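September 18, 2026

Drulham cell, disc handover set. Picking up from where Melquiades stopped.

Count at start of day 1790 episodes on the server, which includes the bad batch from April that I still haven't pulled out. Want 1000 clean ones of disc handovers alone before we let Bonsu train on anything. Not there yet.

Morning: wrist stream on the left arm dropping frames again. Swapped the cable, same. Swapped the port, fine. So it's the port. Taped over it. DO NOT use the taped port, yes I know it looks like the handy one.

Calibration redone after that. Took three tries, first two I had the board upside down.

Recording notes:

- started with the easy grip, disc face-on, giving arm not moving. Boring but the policy needs them
- then tilted grips. Tilt varied by hand in teleop, not scripted. Scripted tilts all came out looking the same last time and Stasness learned the script instead of the disc
- speed: slower than feels natural. If I go at my normal pace the gripper closes before the wrist has settled and the labeler can't tell where approach ends
- dropped the disc in 23 episodes. Kept all of them, tagged `drop`. Melquiades wants them for the recovery head. I would of thrown half away but ok
- four-second pause at the end of every episode, arms still. I forget this constantly

Lettering side vs plain side. We've been sloppy on this. If the characters always face the receiving arm the model will use them as a landmark and fall over the first time somebody loads it backwards. From Monday alternate, and write the side in the episode header. Field is `face`, values `text` / `plain`. Not `front`. Someone (me) used `front` all of last week and I had to fix it with a regex.

Related: gray disc on pale background is hard on the depth. Edges go mushy in the wrist view, worst when the tilt puts the low edge near the bottom of the image. Tried bumping exposure down one notch, edges better, dark fingers now basically a blob. Left it at the old setting so the set stays consistent. Ask Trikside if they can do the discs in a second color, they said maybe in spring.

Ceiling light reflection on the back panel. It moves around in the wrist view when the arm moves and I think the old checkpoint was keying on it. No proof. Could do a short run with the lights dimmed and compare, over 4 hours of work though if we do it right, so not this week.

Dataset tool crashed once on save, lost the one episode, no more. Restarted and it carried on from the right index. Log copied to the Drulham folder.

For whoever's on next:

1. check the camera cable on the giving arm clears the joint before you start. It has a big loop in it and I don't trust it on the far reaches
2. home both arms, THEN load the disc. other way round and it clips the table edge
3. say the tag out loud while recording if you're teaching somebody, it stops you forgeting it
4. nothing goes on the enclosure floor during recording, tools included

Melquiades Escobedo reviewing the tilted grips on Monday. He'll want the wrist view and the overview side by side, the export script does this now with `--pair`. Still need to delete the April batch. Still need new pads for the left finger.

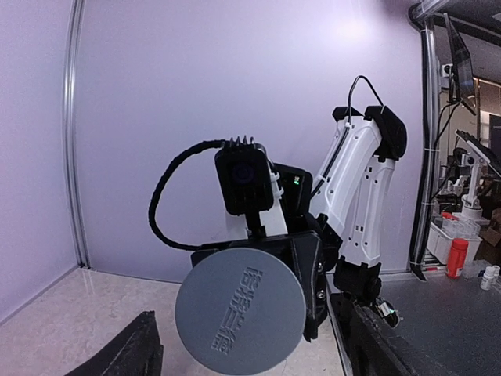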